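Breakfast Bench: the Toast Corner

Vy Doãn and I set up the toast corner at the Nurwood share kitchen in December, after the old bench by the sink was pulled out. Most of what's in it came second-hand. The captions are mine, and Vy did the sorting.

The toaster is the plain white two-slot one. It replaced a chrome four-slot that tripped the power twice in a week. We looked at a Skudach for 189 dollars and decided against it. Two slots is enough for the number of people who eat before eight.

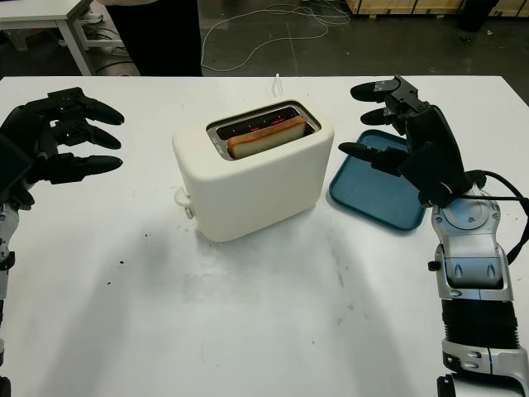
Bread is kept in the cupboard to the left, sliced, with the date written on the bag in marker. Đức Hồ brings in a loaf from Correia when he's on the early shift -- usually white, sometimes a seeded one that goes quickly. Butter and Vegemite are on the second shelf of the fridge. Jam is wherever the last person left it.

Please empty the crumbs at the end of the morning. Unplug at the wall first. The table only needs a wipe with a damp cloth, no spray.

The kettle corner and the dish rack will go up as their own galleries once Vy has finished relabelling the shelves.

Filed under: Kitchen, Shared Spaces, Breakfast

20 shares | 2 comments

Recent galleries
Pantry shelves, before and after
The Prikmont cupboard gets new hinges
Mugs we kept, mugs we gave away
Laundry nook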